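遥操作这份工作，我干到第二个月了。朋友问我具体做什么，我说教机器人递东西。他说那不是挺高科技的吗。我说对，今天一上午，左手递给右手，右手递给左手，左手再递给右手。他沉默了一会儿，问我有没有五险一金。

慢慢写一串，想到哪写到哪。

先说怎么教。我坐在桌子这边，手里握两根小号的主臂，工作台上那两条大的跟着动。我抬它抬，我抖它抖。最后这句是重点。人平时不知道自己手抖，干这行第一天就知道了，而且全组都知道了。

项目代号叫 Nidmont，谁起的已经不可考。我问过是什么意思，得到的回答是“没有意思，文件夹总得有个名字”。后来我发现公司里大部分东西都是这么命名的，包括我的职位。

现在这一轮任务叫“双臂交接”：一只手拿着方块，送到中间，另一只手接过去，前一只手松开，后一只手拿走。写在任务单上就一行字。我第一次看到的时候心想，这也要教？我两岁就会了。

然后我做了四十多分钟，有效数据 4 条。

难在哪呢。你自己两只手倒东西的时候，左手什么时候松，是右手“感觉”到捏稳了才松的。隔着主臂，这个感觉没有了。我全靠眼睛看，看夹爪的指头到没到位，角度歪没歪。松早了，方块掉桌上；松晚了，两条胳膊各拽一头，像过年抢着买单的两个亲戚。

买单这个比喻是我在组里最大的贡献，现在大家写备注都用它。失败原因那一栏：“买单”。新来的同事看了一周备注，以为我们在做餐饮项目。
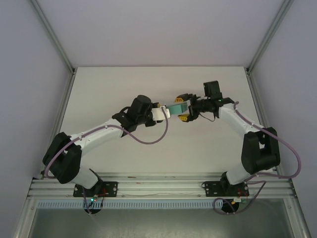 交接位。左边拿着方块，右边两根黄指头张着，还没夹。

就这个姿势，我一天要看几百遍。现在闭上眼都是一块蓝绿色。上周去超市，看到一块差不多颜色的洗碗海绵，我下意识先看它右边有没有人来接。

说一下“张着”的学问。张得太大，夹的时候行程长，节奏就拖；张得太小，进去容易蹭到方块，一蹭就歪，歪了左边就得补一下，一补，这条演示里就多了一个谁也不想让它学会的小动作。

机器人学东西有个特点：它不挑。你的好习惯它学，坏习惯它也学，而且坏习惯学得特别认真。前一版模型跑起来，每次交接之前右臂都要停一下，往后缩一点点，再往前送。大家围着看了半天，讨论是不是控制频率的问题，是不是延迟的问题。

我没吭声。那是我。我接之前习惯先缩一下，找找位置。

看着一台机器用你的毛病干活，感觉很奇妙，有点像听自己的语音留言。后来我们把那批数据翻出来，带“缩一下”的全部标记，重录。重录的也是我。录的时候满脑子都是“不要缩”，结果每条都慢得像拆弹。组长看完说，挺好的，就是看着有点害怕。我说害怕就对了，我也害怕。

再说条数。这一轮的指标是 300 条合格演示。注意是合格，不是录了多少。合格的意思是：没掉、没撞、没买单、没超时，方块最后好好放在桌上，两条臂回到起始位。最后这一条最冤，你全程行云流水，最后得意了一下，回位的时候手一松，主臂耷拉下去，这条就废了。

我有一条堪称职业生涯代表作的交接，速度、角度、松手时机，全都对，就是毁在回位上。我申请保留作纪念，被告知服务器空间要留给有用的东西。

我个人的最高纪录是一天 46 条合格。那天状态极好，从早上第一条就顺，中午饭都不想吃，怕手感凉了。第二天我信心满满地坐下来，到上午十点只有 8 条。手感这东西跟猫一样，你叫它它是不来的。

有人在评论里问是不是打游戏好的人干这个就好。我们组里打游戏最厉害的那位，刚来的时候成绩最差。他太快了，打游戏是人快机器跟得上，这边是人快了机器也快，然后“咣”一声。他现在很稳，据说游戏段位掉了，他认为这属于工伤。

反倒是有个以前学过做蛋糕裱花的同事，上手第一天就很像样。手腕稳，不急，知道什么时候该停。我向她请教，她说你就当左边那只手不是你的。我试了一下午，到下班的时候两只手都不是我的了。

还有人问为什么不直接写程序，把坐标算好，让它自己过去不就行了。可以啊，方块每次都放同一个位置、同一个角度，写程序早就完事了。问题是任务单要求每条开始前都换位置：往左一点，往右一点，斜着，横着。于是我还有一项副业，就是把方块摆得“随机”。

人是摆不出随机的。录到后面统计了一下起始位置，我摆的全挤在一小片，外加几个特别夸张的角落，一看就是这人突然想起来要随机了。现在改成屏幕上给一个位置，我照着摆。所以准确地说，目前的分工是：电脑告诉我把方块放哪，我放好，再教机器人把它拿起来。至于谁在给谁干活，我不太想往下想。

理线也值得单独发一条。双臂的线最怕什么？怕它刚好够长。刚好够长，意思就是在你试过的所有动作里都够长，然后在你没试过的那个动作里不够。所以要留余量，留了余量它就垂下来，垂下来你就总担心它会挂到什么。我每录几条就瞄一眼线，像带孩子过马路。

上一家供应商 Trorum 给的线扣，说明书上写“一步安装”。一步是真的一步，拆是七步，其中两步需要指甲。后来换成 Stovby 的，好拆了，就是有时候它自己也会拆。目前组里分成两派，午饭不坐一桌。

讲讲失败。大家爱看成功的视频，我私下觉得失败的好看多了。有一次方块没夹正，右臂夹着一个角就走了，一路走一路慢慢转，转到终点刚好是平的，轻轻放下，完美。四个人在旁边看着，没有一个人说话。

这条算不算合格，吵了很久。一派说结果对，算；一派说这要是让它学了，它会以为夹角是一种风格。最后判不合格，备注写的是“运气”。我觉得这是我们备注里最诚实的一条。

六月的时候换过一次主臂的手柄，新手柄来自 Pettigrew，据说更符合人体工学。符不符合我不好说，反正符合的是一个手比我大一圈的人体。我现在握着它的姿势，像小孩偷开大人的车。

职业病汇总：
跟人递东西，对方接住以后我要多等一拍才松手。被我妈说过两次“你到底给不给”。
在咖啡店看店员把杯子从左手换到右手，心里默念：合格。
自己在家倒水洒了，第一反应是这条不要。
做梦梦到交接，梦里也没接住，而且梦里也要写备注。

昨天用新数据训的那版跑了一下。第一次，左臂拿起来，送到中间，右臂过去，没缩。真的没缩。夹住，左边松开，拿走，放下。我在旁边站着，手里什么都没握，手指头跟着动了一下。

第二次它买单了。

所以下周继续录。有想问的可以留言，晚上统一回。问“这个会不会取代人类”的，请先来帮我摆一下午方块。

补一条：有人问手疼不疼。手不疼，脖子疼，全程往前探着看那两根指头。买了个腰靠，没用，问题不在腰。

再补一条：方块是实心的还是空心的，这个真有好几个人问。我拿了两个月，没注意过。明天掂一下告诉你们。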